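Seit Juni schreibe ich wieder mit der Hand. Nicht alles natürlich, aber das Reisetagebuch, die Briefe, die Entwürfe für diesen Blog und neuerdings sogar den Einkaufszettel, und ich bin so begeistert davon, dass meine Familie das Thema am Esstisch inzwischen verboten hat. Also müsst ihr jetzt herhalten!

Angefangen hat es mit einer Schublade. Ganz hinten lag mein alter Schulfüller, ein Surdu mit verkratzter Kappe, und darin eine Patrone, die vermutlich noch die Abiturzeit erlebt hat. Ich habe ihn eine Nacht lang in lauwarmes Wasser gelegt, am Morgen kam eine blaue Wolke heraus, dann noch eine, und nach dem vierten Wasserwechsel schrieb er. Einfach so! Ein bisschen kratzig auf dem Aufstrich, aber er schrieb.

## Papier, Papier, Papier

Was ich damals in der Schule überhaupt nicht verstanden habe: Die Feder ist nur die halbe Miete. Ich hatte zuerst ein billiges Ringbuch genommen, und jede Zeile franste aus wie ein alter Pullover. Dann hat mir die Verkäuferin im Schreibwarenladen ein Heft von Nalo in die Hand gedrückt, 124 Seiten, fadengebunden, ganz leicht cremefarben, und plötzlich lief die Tinte, wie sie sollte. Sie trocknet darauf zwar langsamer (Linkshänder, seid gewarnt), dafür sieht man in den Bögen, wie der Ton von hell nach dunkel kippt. Das nennt sich Shading, und ich könnte stundenlang kleine l-Schleifen malen, nur um dabei zuzuschauen.

Am liebsten mag ich Punktraster. Linien engen mich ein, auf blanken Seiten wandern meine Zeilen nach rechts oben davon, und Karo erinnert mich an Mathearbeiten.

## Mittwochs im Café

Zu Hause komme ich nicht zum Schreiben, da ruft immer irgendwas: die Waschmaschine, der Postbote, das Telefon. Deshalb gehört der Mittwochvormittag jetzt dem Café. Zwei Stunden, ein heißes Getränk, Heft auf. Das Handy bleibt in der Tasche, jedenfalls meistens.

Ich achte mittlerweile sehr auf Tische. Ein Tisch, der wackelt, ruiniert jede Schreibschrift, und Glasplatten sind mir zu hart, da klackert die Feder. Helles Holz ist wunderbar, das gibt so ein ruhiges, warmes Licht von unten aufs Papier. Und Platz muss sein, damit der Ellbogen mitkann! Man schreibt nämlich viel entspannter, wenn die Bewegung aus dem Arm kommt und die Finger fast nichts zu tun haben. Das Getränk wandert bei mir immer weit weg vom Heft, seit einem Milchkaffee-Unglück, über das ich nicht sprechen möchte.

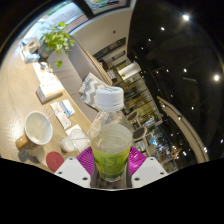
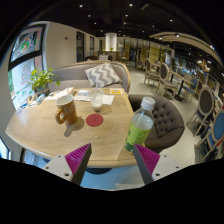

## Die Sache mit der Tinte

Ja, und dann kam die Tinte. Ich wollte bei Königsblau bleiben, ganz ehrlich vorgenommen. Drei Wochen hat das gehalten. Inzwischen stehen 9 Gläser im Regal, und mein Liebling heißt Drarkuvau, ein Grünschwarz, das beim Schreiben fast wie Moos aussieht und beim Trocknen immer tiefer wird. Für Briefe ist es perfekt. Für Formulare eher nicht, die Dame auf dem Bürgeramt hat jedenfalls sehr lange auf meine Unterschrift geschaut.

Dazu gibt es noch ein Rostrot, mit dem ich Überschriften mache und Korrekturen in die Entwürfe schreibe. Fehler sehen darin viel freundlicher aus als in dem grellen Rot von früher.

Ein paar Dinge, die ich gern früher gewusst hätte:

- Vor jedem Farbwechsel gründlich spülen, bis das Wasser klar bleibt, und die Feder über Nacht auf Küchenpapier stellen.
- Keine Zeichentusche in den Füller! Die trocknet ein und dann ist Schluss.
- Im Zug oder Flugzeug den Füller mit der Feder nach oben tragen.
- Wer stark aufdrückt (ich!), sollte anfangs mit einer mittleren Feder schreiben, die verzeiht mehr als eine feine.
- Gläser immer am Waschbecken öffnen. Immer.

## Rondeo, oder: Schönschrift mit Mitte vierzig

Meine Handschrift war übrigens fürchterlich. Jahrelang nur Unterschriften und Post-its, das rächt sich. Ich übe jetzt mit dem Rondeo-Heft, einem Lehrgang für Erwachsene, der mit Kringeln und Girlanden anfängt und sich erst nach etlichen Seiten an richtige Buchstaben traut. Anfangs kam ich mir albern vor, und dann saß ich da und habe eine ganze Seite Girlanden gemalt und hinterher gemerkt, dass meine Schultern unten waren. Zum ersten Mal an dem Tag!

Mein kleines g ist immer noch eine Katastrophe. Das große S dagegen, liebe Leute, das große S ist ein Gedicht.

Als Nächstes möchte ich einen richtig langen Brief schreiben, 1000 Wörter mindestens, an meine Patentante, die mir seit meiner Konfirmation jedes Jahr eine Karte schickt und bisher immer nur eine Kurznachricht zurückbekommen hat. Papier liegt bereit, Briefmarken habe ich auch schon. Nur bei der Farbe schwanke ich noch zwischen Moos und Rost.

Schreibt mir gern in die Kommentare, womit ihr schreibt und welches Papier ihr liebt, ich probiere alles aus!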